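Workshop > Notebook > Desktops
Search entries... Go

July, entry 19

Black tower up on the slatted bench, on its side, open face upwards. Hằng wants all the case notes in one place, so I'm writing as I go. Cover screws went in the Grilen tray.
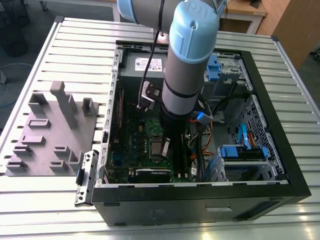 BOARD AND CABLES

Green board, graphics card still in its slot. The power supply has a white label — copy the details before it comes out. Blue SATA cable loops over the lower drive cage, orange and black wires next to it. Tie both back before touching the socket lever.

Drive bay latches are blue plastic. Tahmineh broke two of these on the last Erkwood job, so press gently.

Still to do: ask Hưng for paste, book the bench until 6.

We use cookies to remember your search settings. Accept / Manage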